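Workshop > Notebook > Sorting and Storage

Last updated: July

Gray bin, second go

Started at 7:40 with coffee and the big gray bin on the table, and I have to say I'm having more fun with this than I expected when we split up the jobs. For anyone at Iremley catching up: the question is still which everyday things are easy to tell apart and pick out when they're lying together in a deep bin, and which ones hide behind each other or slump into a corner. Entry 18 in this notebook has the first go, with the shallow trays. I take back most of what I wrote there. Shallow trays make everything look easy!

The bin first. It is scuffed to bits inside and I love it. The floor has gone pale and dusty in patches from things being dragged over it, and one of the inner walls is flaking where it has gone dark lower down. I did think about repainting (there's half a can of the Rallura gray on the shelf) and decided to leave it alone. A worn floor is a fairer test for pale objects, and the paint would be scratched up again in a week anyway. If Lovthorpe want a clean one for comparison they can have the spare, which is still in its wrapping under the bench.

Things tried this morning, in no special order:

Plastic cup, blue-violet. Great object. Lies on its side most of the time and has a wide end and a narrow end, so you can say which way it's pointing without arguing. Keep.

Bottle, see-through blue with a bright label. My favorite so far. The ridges catch the light and the plastic picks up whatever is behind it, so the label does most of the work when you're looking for it quickly. The cap is small and blue too, easy to lose against the rest. I'd like a second one with no label at all, just to see how much worse it gets. Keep, and buy more.

White block thing with the rounded corners. Fine. Sits flat, stays where you put it, a bit dull to work with. It does show up nicely on the gray. Keep for now.

Light blue cloth, folded. Now this one is a joy. Every time it goes in it lands in some new shape, and it's soft enough that a fold can pass for an edge. I ironed it before the first drop and that was a waste of ten minutes. Note to self: don't iron the cloth. Keep, definitely.

Sponge from the MacLeish box. Too light, bounced out twice. Dropped from the list. Same goes for the wooden spoon, too long, it kept propping itself against the wall and everything else slid under it.

I'm keeping each set small. I had nine things in at once before the coffee kicked in and it was a heap, no use to anyone. With a few you get one or two touching and the rest with some room, and that's the amount of trouble I want. Bottle across the cloth is a good one, it crops up often enough that I've given it its own line on the sheet. Cup against bottle is another. Both blue, both plastic, and they still read as two separate things, which surprised me.

Sheet numbering: we're carrying on from the Lovthorpe run, so the next blank row is 3953. Please don't start again from one, I spent an entire afternoon untangling that last time. Weights go in grams. The kitchen scale tops out at 700 and then sulks, so anything heavier goes on the big one by the door.

Still to sort out before the next go:

- more cloths, different colors, at least one with a pattern
- a see-through cup to go with the bottle
- tape marks on the table for the corners of the bin, it creeps toward the front edge when I'm not looking
- 5 sets with the cloth on top of everything, which I keep putting off

Broke for lunch at half past twelve with the cup, the bottle, the cloth and the white block in the bin.
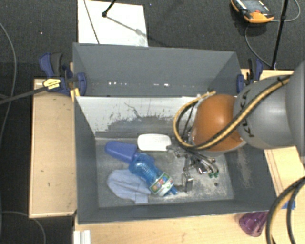
Back at it after lunch with the same four. I want to try the cloth unfolded next, then swap the bottle for whatever else I can find in the recycling.

Filed under: bins, household objects, bench notes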